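3. Souvenir charters and what buyers do with them

Printed copies of founding documents sell well, and very little is known about what happens to them next. We wrote to 294 households who had bought a facsimile charter through Skudton, a mail-order dealer in civic keepsakes, and asked where it was now. The commonest answer was "in the tube".

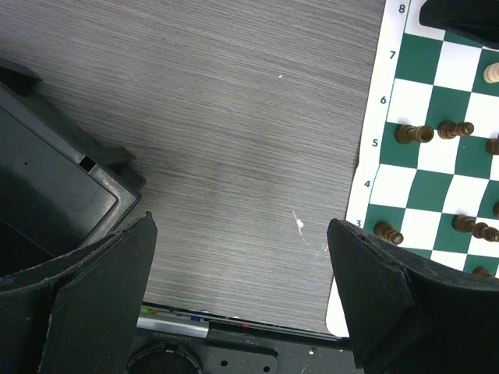
Kathleen Fitzgerald

3.1 Reading and owning

Of those who replied, 40 said they had read the document to the end. Several then volunteered a favourite clause, and a few of the clauses were even in it. Respondents who had framed their copy were no better informed than the rest, though they were more confident — a pattern Brennan also found among owners of pocket constitutions.
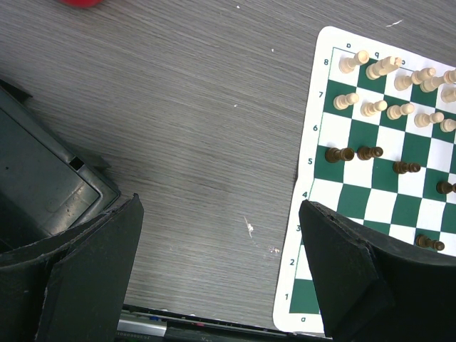
Figure 2. Roll-up board with cream-coloured pieces on rows 7 and 8.

3.2 Price and reverence

Buyers who paid more did not treat the thing more kindly. One copy from the dearer Sheehan range, with its tea-brown paper and ragged edges, was lining a drawer in March. 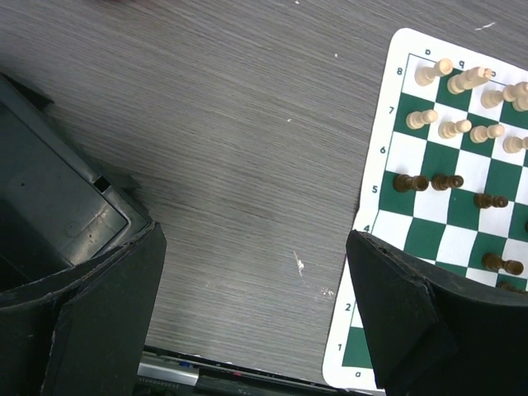
The cheaper sheets went to schools, where they were at least looked at, if mostly by children waiting for the bell. Teachers told us that the amendments held attention better than the preamble.

3.3 Limits

Our sample leans towards people who answer letters.

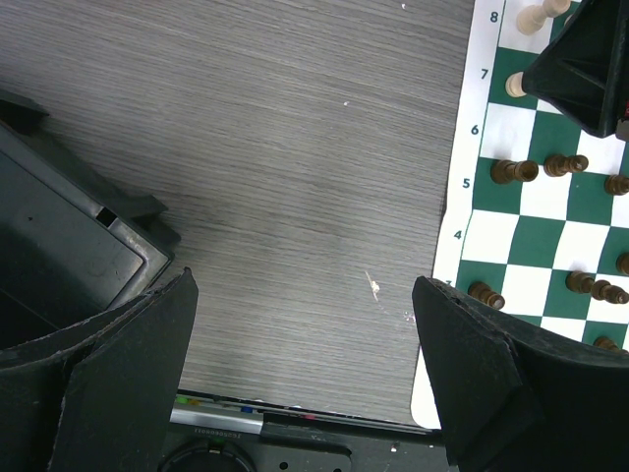 It also leaves out anyone given a charter as a present, a group that Nouri believes to be large and resentful. We return to gifts in section 4.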